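A day out at the Kallville Paper Mill open day
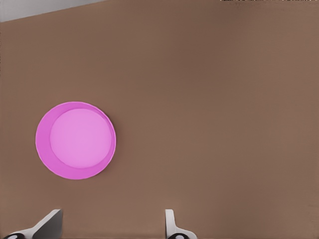

So is it worth driving all the way to Kallville for a paper mill? I'd say so, provided you like noise, steam and people who can talk about pulp for a whole morning without taking a breath. I do, so I had a great time.

The mill opens its doors once a year, and this time it fell on 8th April. I'd been meaning to go ever since my friend Tharushi Munshi came back from the last one with a tote bag full of offcuts and a slightly wild look in her eye. She offered to drive if I bought lunch, and we set off far too early, which meant we got a parking spot right by the gate (smug!) and then had to stand in the drizzle until they let people in.

They split us into groups of 16 and handed out ear plugs and those yellow vests that never close properly over a winter coat. Our guide was Rónán Madigan, who started there on the loading dock and now looks after the finishing hall. He has the kind of voice that carries over machinery, thank goodness.

First stop was the pulping room. It smells like wet cardboard and boiled cabbage, and you stop noticing after five minutes or so. The bales go in whole — string, labels and everything — and the string gets pulled out later as a long gray rope they call the rag. Rónán let a few of the kids touch a dried piece of it. Tharushi also touched it. She is 41.

Then came the big one, the Tuominen line. It's the older of their two paper machines and it runs the length of the building, so you walk beside it on a metal gantry and watch the sheet go from something like thin porridge to actual paper. I could have stood at the press section all day. The heat coming off the dryers is ridiculous and my glasses fogged up twice. The other line, Skovex, was down for a felt change, so we only got to peer at it through a window. A bit of a shame, but the man next to me had worked on felts somewhere else and gave us a very thorough explanation whether we wanted it or not.

I asked what they make the most of and it's plain wrapping paper and bag stock. Not glamorous! They do one fancy line as well, Madton, a heavy cotton-mix sheet for watercolors, and that gets made in small batches at the back of the building by a crew of nine. We were allowed to feel the rough, medium and smooth finishes. I came in a firm fan of smooth and left with a pad of rough, so make of that what you will.

After the tour there was a hands-on table where you could pull your own sheet with a mold and deckle. Mine had a hole in it. The woman running the table told me to put a leaf over it, and it does look better with the leaf.

Lunch was in the mill canteen, $5 for soup, a roll and a slab of carrot cake. The soup was leek and potato and needed salt. The cake needed nothing at all and I went back for another slice, paid for by me, as agreed.

A few practical things if you're thinking of going. Book early, as the morning tours fill up first. Wear flat closed shoes or they'll put you in loaner boots, and the loaner boots have seen things. The gantry stairs are steep and open, so anyone who doesn't like heights might prefer the short ground-floor tour, which skips the dryers but still gets you the pulping room. The shop takes cards. Offcuts are sold by weight from bins by the exit and the good colors go quickly — we got there late and ended up with a lot of beige.

Tharushi has already asked about next April. I told her I'm driving this time and she's buying the cake.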